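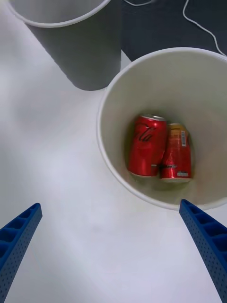
3.2 Sorting cans into paper cups

Sorting empties turns out to be a lovely small problem. A used can is light, and every dent changes how it sits in the hand. Our list of 250 drink containers includes creased cans like the one in Figure 4, opened and still upright on the white table.
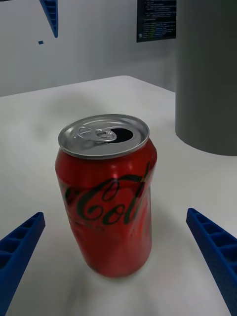 Figure 4. Red soda can with its tab and opening facing up.

3.3 Layout of the table

We love how much the cup layout matters! With two cups side by side at the back and the can in front of the gap, either cup is a fair choice — and the color becomes the only cue.
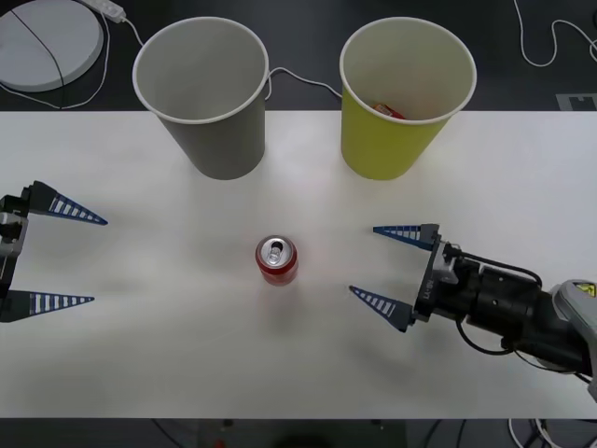 3.4 Scoring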